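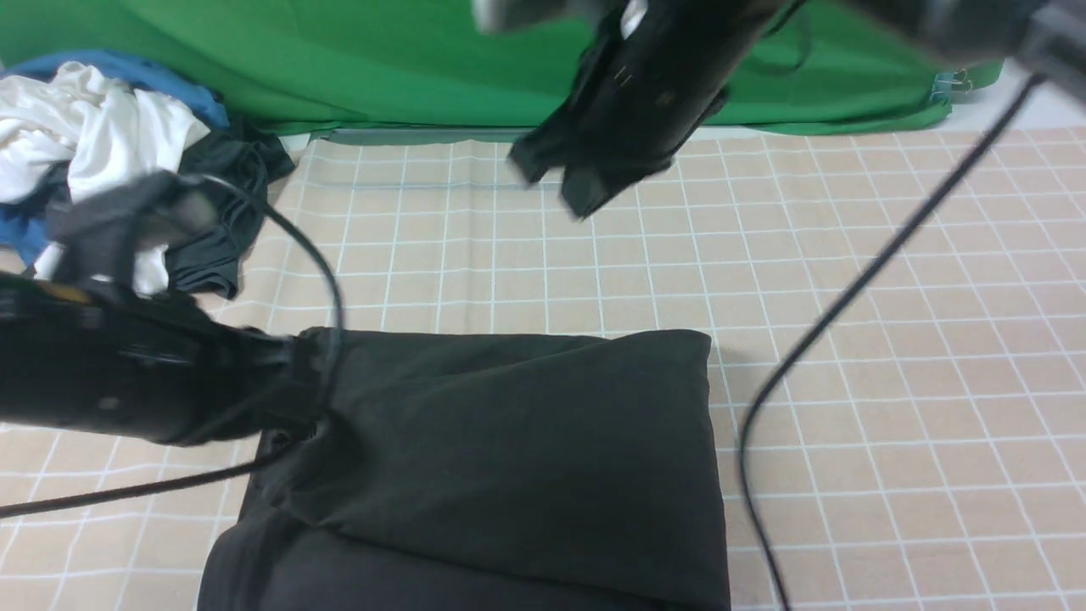 Tekeo Four-Track Cassette Recorder

Price: $345
Condition: New
Availability: In stock
Ships from: Widdale warehouse
Sold with: power supply, one blank cassette, printed manual

Add to cart
Save for later
Ask a question

Overview

Every few years somebody decides that home recording was better when it was worse. You've heard the pitch. Tape is warm, limits make you creative, the laptop killed the song. Tekeo makes the same pitch on the box of this recorder, in a typeface meant to look like it came off a rental VHS, and we'd ask you to read the rest of this page before you fall for it.

The Tekeo is a new machine. It records 4 tracks onto an ordinary cassette, in one direction, using the full width of the tape. It has a small mixer on the front, a tape counter that turns with a real belt, and a speed control. It doesn't connect to a computer or a phone. There is a headphone jack and a pair of outputs on the back, and when you've finished your song you will be running a cable out of those into something else if you want anyone to hear it.

We stock it because people kept asking for it, and because the old ones coming through our used department were getting sad. Dried belts, crackling faders, heads worn to a shine, and prices that kept going up anyway. A new one with a warranty makes some sense next to that. Whether it makes sense next to the free recording program you already own is a different question, and we think a lot of buyers skip it.

What the box says, and what we heard

"Legendary analog warmth." We recorded the same acoustic guitar part onto the Tekeo and onto a plain digital recorder, matched the levels and played them back to our own sales staff. People could tell which was which every time, mostly from the hiss. Some liked the tape better. The top end is softer and a loud strum rounds off in a way that's easy on the ear. A quiet fingerpicked part mostly sounded farther away. If that's warmth, fine.

"Studio-quality sound." No. It's a good cassette machine. A decent cassette machine never sounded like a studio and the people who made great records on them knew that.

"Built like a tank." The top panel is metal and the rest is plastic. The fader caps wiggle. The transport keys, on the other hand, are very good: heavy, with a proper clunk, and you can hit play and record together with one hand while the other is on a guitar neck. We wish the money spent on the keys had been spread around a little.

"Bounce without limits." You can bounce three tracks down to the fourth and then record over the first three. You can do that as many times as you like, and by the second time your drums will sound like they're coming through a mattress. There's your limit.

"Inspires you to finish songs." We can't test that one. A couple of our regulars say they finish more songs on it. They also said that about the last thing they bought.
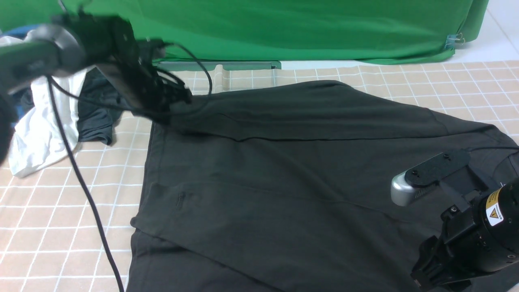
Photo: Urent

Inputs and controls

Two of the channels take either a microphone or a guitar. The other two are line only, so a keyboard or drum machine should go there. You can record two tracks at once. A surprising number of people assume all of them can record together, perhaps from the photos on Tekeo's own site of a whole band standing around one of these looking thoughtful. They can't. If you want to record a full band live you'll have to mix them down to two tracks before they reach the tape.

There is no phantom power, so condenser microphones won't run without a separate supply. A cheap dynamic stage mic works well and suits the machine.

Each channel has a level fader, a pan knob and a two-band tone control. The tone control works on playback only. The treble knob adds more hiss than sparkle once you get past the halfway mark, and we'd leave it alone and move the microphone.

The speed control is the best thing on the unit. Slow the tape down, sing a harmony, bring it back up to speed and you sound like a slightly spooky cousin of yourself. Half the charm of old bedroom records comes from this trick and it's more fun done with a knob than with a plug-in. It's smooth through its whole range, and it has a center click so you can find your way home.

The meters are small needles behind a lit window. They look great. They're also slow, and a snare hit will be well into the red before the needle has thought about it. Use your ears.

Noise reduction

It has one switch, marked NR, on or off. Tekeo doesn't say what type it is and our email asking about it got a reply thanking us for our interest. With it on, the hiss drops and so does some of the air around a vocal. Record and play back with the switch in the same position. A tape made with it on sounds shrill with it off, and one made the other way around sounds like it's wrapped in a blanket.

Old tapes made on another brand of multitrack may or may not play back right. In our trials the tracks lined up, but the tone was off wherever the older machine had used its own noise reduction. If you are buying this mainly to rescue a shoebox of songs from your twenties, please write to us first. A transfer service could cost you less than the recorder.

Tape

The included blank is made by Shen and it's short. You get enough for three songs, fewer if you're in that kind of band. We sell Shen blanks by the single or the ten-pack and they're all right. Use normal bias tape, sixty-minute shells or shorter. The ninety-minute ones are thinner and this transport pulls hard when it rewinds.

You'll see a good deal of talk online about hunting down sealed old stock. Some of it is lovely and some of it sheds brown dust on your heads, and you won't know which until the wrapper's off. We don't sell it.

The numbered edition

Tekeo made 2,006 of these in the first run and put a numbered plate on the back of each. Please don't buy it for the plate. A first run that size isn't rare, the second run is the same machine, and we don't choose numbers for customers or hold low ones. If you see yours listed elsewhere for double with the word "collectible" in the title, remember what's printed at the top of this page.

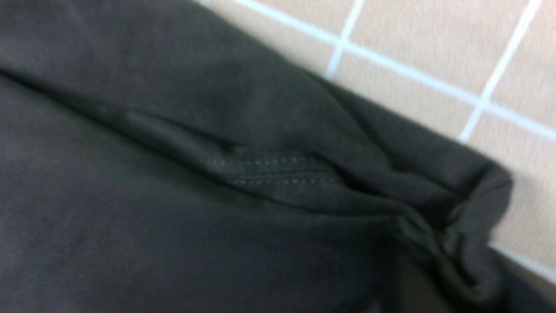

Dark garment, folded over.

Care

Clean the heads with alcohol and a cotton swab after every ten hours of use. The door comes off easily for this and goes back on less easily. Line up the left hinge first. Let the alcohol dry before you load a tape.

Keep it off the top of an amplifier. Speakers have magnets in them, and the power section hums into the line inputs if it sits too close.

The belts are a standard size and can be changed with a small screwdriver and some patience. Tekeo says they'll keep spares available for years. We've heard that from other makers, so we bought 50 belt sets of our own and they're listed under Parts.

Who should buy it

Someone who already writes songs and is tired of looking at a screen. Someone who used a machine like this before and misses it, faults and all. A band with a second setup for the real recordings that wants a sketch pad for the practice room.

Who should leave it alone

Anyone hoping it'll make a first record sound like their favorite lo-fi record. Those songs were good before they got near a tape. Also anyone who needs to edit. You can punch in with a foot switch (sold separately, and it really should be in the box at this price) and that's all the editing there is. A flubbed word in the second verse means singing the second verse again.

If you mostly want the sound, a secondhand stereo cassette deck from a thrift store will give you most of it. Run your finished mix through it and back. We sell those too, when they come in, and make less money on them.

Warranty and returns

One year from Tekeo on parts and labor, heads not included. Widdale takes returns for thirty days if the unit comes back clean and in its box. Opened tape can't be returned. Buyer pays return shipping unless the machine is faulty. "Hisses" isn't a fault. Uneven speed, a dead channel or a door that won't latch is, and we'll swap it.

The next shipment is due in November. Orders placed while we're out of stock are charged when they ship.

Related items

Tekeo foot switch
Shen blank cassette, single
Shen blank cassette, ten-pack
Belt set for Tekeo four-track
Head cleaning kit
Used cassette decks, tested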